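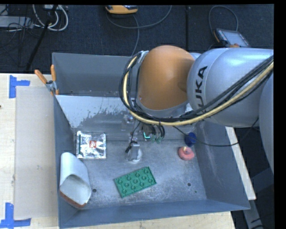 The metal bin with the bits still in it

Big grey metal bin: what can I do about the scuffed floor, and how do I sort what's in it?

Posted by Jaqueline Lozano, Jun 18, 2019

Hello all! I've been reading this site since February and have picked up so many good tips that I finally made an account. My turn to ask something.

I've got a large grey metal bin with sloping sides, open at the top, and I love it. It's solid, it doesn't tip, and the slope means you can get your hand right down to the bottom without scraping your knuckles on a corner. It has become the place where all the odds and ends go. At the moment there's a green toy building brick in it, a shiny foil packet, a white rounded container that's on its side, and a little whitish round thing. There's a pink ring-shaped toy and a dark blue rounded thing in there too, but a lot from the last big clear-out has found a home, which I'm very pleased about!

Two things I'd like help with. First, the floor of it is scuffed all over. I don't mind it looking used, but I'd like to give it a proper clean and maybe take the worst of the marks down. I have tried washing-up liquid and a sponge, no change. I've got a tub of Zanier paste under the sink but I'm nervous of using it on bare metal (if it is bare, how do you tell?).

Second, small things vanish against grey. The foil packet especially, it's silver on grey and if the light is wrong I go straight past it. The brick I can spot from across the room. Is there a liner people like? I'd want something I can lift out and shake, and it has to cope with sloping sides.

Budget is small, I'd like to stay under 30 pounds for the lot. Thank you in advance, you are a lovely bunch.

Zerner

Oh I do like a sloping bin! We had 18 of them at my old work, all sizes, and I would have taken every one home if they'd let me.

On the scuffs: try one small spot first, right in a corner. Put a drop of water on it and rub with a white cloth. If you get a chalky colour on the cloth then it's painted and you should leave the paste alone. If you only get grey smudge it's most likely bare. On bare metal a fine nylon pad and warm soapy water will take off more than you'd think, as long as you go in one direction, long strokes, front to back. Don't go round in circles. Circles show up terribly and you'll be looking at them for years. Rinse, dry it straight away with an old towel, then a tiny wipe of light oil if you're not putting anything near food in it.

The deep scratches will stay. I'd let them! The faint ones blend together once you've got all the strokes running the same way and the whole thing looks much calmer.

For the liner I'd use felt. Cut a piece to the flat floor only and forget the sloping sides, because anything you drop on the slope tends to end up at the bottom anyway. Dark blue or a warm red is brilliant for finding silver things. Mine is a remnant off the market and it cost next to nothing, and it lifts out in one go so you can shake it over the step.

montes_72

just tip it out on a towel every so often, works for me. bricks in the brick box, packets get opened or chucked

Ustaso

Agree with Zerner about the felt, with one extra: cut it a finger's width short all the way round. If it fits too tightly it rucks up at the edges and small round things roll underneath. I lost a marble that way for a whole winter.

Rubber drawer matting is good too if you want something wipeable. It comes on a roll, you cut it with kitchen scissors, and it grips, so a container lying on its side won't skate about every time you move the bin. I've got it in 10 drawers and two bins now and I still get a little thrill when I open one. Pick a plain colour. I bought a speckled one first and could find nothing at all on it.

And for the sorting, what about standing that white container upright and using it as the pot for tiny things? You've got it already. Round bits in there, flat packets on the felt, bricks out. Mine gets done while the kettle boils.

Jaqueline Lozano

These are wonderful, thank you! Did the cloth test just now and got grey smudge and no chalk, so I'm going with the nylon pad and long strokes. Red felt is on the shopping list. Ustaso, I'm having the pot idea as well. Does the felt want sticking down at the corners or does it stay put by itself?

Zerner

Stays put by itself if it's a thick one. Thin felt, two dabs of double-sided tape at the front edge and that's plenty.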